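Workplace Organization, Unit 6: The Desk and the Small Objects on It
Course handout, version of 2 February 2020
Prepared by Johannes Nkosi. Exercises revised with Yvonne Lightfoot.

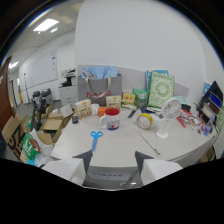
In Unit 5 we studied the drawer and the shelf. In this unit we come to the surface of the desk, and this is the part where students have the most opinions and the fewest methods. Please read the whole handout before the class. The exercise at the end needs your own desk, so do not clean it before.

6.1 What we mean by a small object

A small object, for this course, is any thing that one hand can lift and that has no fixed place in the furniture. A mug is a small object. A pair of scissors, a roll of tape, a ruler, a phone, a desk fan, all the same. A monitor is not, because it is usually connected and people do not move it during the day. A book is a difficult case. When it lies open it belongs to the work, and when it leans on the partition it is stored, even if the owner says that he will read it today.

6.2 Four groups

We divide the small objects by how they come to the desk and how they leave it.

Group A, tools. Scissors, tape, ruler, clip, sharpener. They should return to one place after use. In practice they stay where the hand has put them down.

Group B, drink and food. Mugs, cups, jars, packages of snacks or tea. They should leave the desk every evening. The mug may come back, the empty package should not.

Group C, comfort. Fan, small lamp, hand cream, cushion. They are allowed to stay, but in the wrong season they must be stored. A fan which is useful in June takes the same space in winter.

Group D, packaging and gifts. Paper bags, tissue paper, decorative boxes, small cartons. This is the hardest group and section 6.4 is only about it.

Some students asked last year where to put a phone. I put it in Group A if it is used for the work and in Group C if not. Yvonne Lightfoot puts it always in Group A. You may choose, but write in your report which rule you used.

6.3 The zones of a curved desk

A straight desk has a front and a back. A curved desk has also an inside and an outside of the curve, and this changes the reach of the arm. Sit in your normal position and move your hand in a half circle without moving your shoulder forward. Everything within this half circle is Zone 1. If you must stretch the arm completely, it is Zone 2. If you must stand up or lean, it is Zone 3.

Zone 1 is for the work of this hour. It should be possible to put down an open notebook there without pushing anything away.
Zone 2 is for tools and for the drink. Keep the drink on the side of the hand that does not write.
Zone 3 is for tall things: books that stand, the fan, a bag if there must be a bag. Tall things in Zone 2 hide the low things behind them, and then we buy a second sharpener.

Please notice that the zones belong to the person and not to the desk. When two people share one desk, the zones must be measured twice. In the Fikesard office, where I did my first observations, a colleague with shorter arms had almost all her tools in Zone 3, since the desk had been arranged by the person before her.

6.4 Boxes, bags and tissue paper

A beautiful box is difficult to throw away. This is normal and in this course we do not laugh about it. But a box on the desk must answer one question: what is inside? There are three possible answers.

It contains something for the work. Then it is a container. Put a label on the short side and move it to Zone 2 or 3.
It contains something private. Then it goes home or in the personal drawer.
It contains nothing, or the owner does not remember. Open it now, during the exercise, and decide.

For a shopping bag the rule is stricter. A bag that stands open collects other things, first the receipt, then a cable, then a second bag. If the bag holds a gift, it should leave the desk on the same day. Tissue paper may be folded flat and kept at home, but it is never stored on a work surface. Nested boxes count as one object if the small one is really inside the big one, and as two if they only stand one in front of the other.

6.5 The order of clearing

The order is important and most beginners do it wrong. They start with the tools because tools are easy. I recommend the following:

1. Take away all of Group D and put it on a chair or on the floor.
2. Take Group B to the kitchen. Wash the mug.
3. Wipe the free surface, also under the base of the fan.
4. Collect Group A in one place. Close the scissors. Fold over the end of the tape, so that you find it the next time.
5. Put back Group C, only what you need in this season.
6. Go to the chair and decide about Group D, one thing after another.

Between step 5 and step 6 please sit down for one minute and look at the desk. In the Wutness groups, many students returned less from the chair when they had made this pause. I have no statistics for it, it is my observation only.

6.6 Exercise (to be handed in)

a) Make a list of all small objects on your desk before clearing. Write the group and the zone of each one.
b) Clear the desk in the order of 6.5 and note the time in minutes. My own time was 43 minutes, so do not be ashamed of a long one.
c) Make the list again after seven days. Mark with a star each object that has returned.
d) Choose one starred object and explain in half a page why it came back.

The report has a maximum of 84 lines including the lists. Send it to Yvonne Lightfoot. If you work at home and have no desk, use the kitchen table, but then leave Group B out.

Reading for Unit 7: the Amundsen chapter on shared tables, first half only.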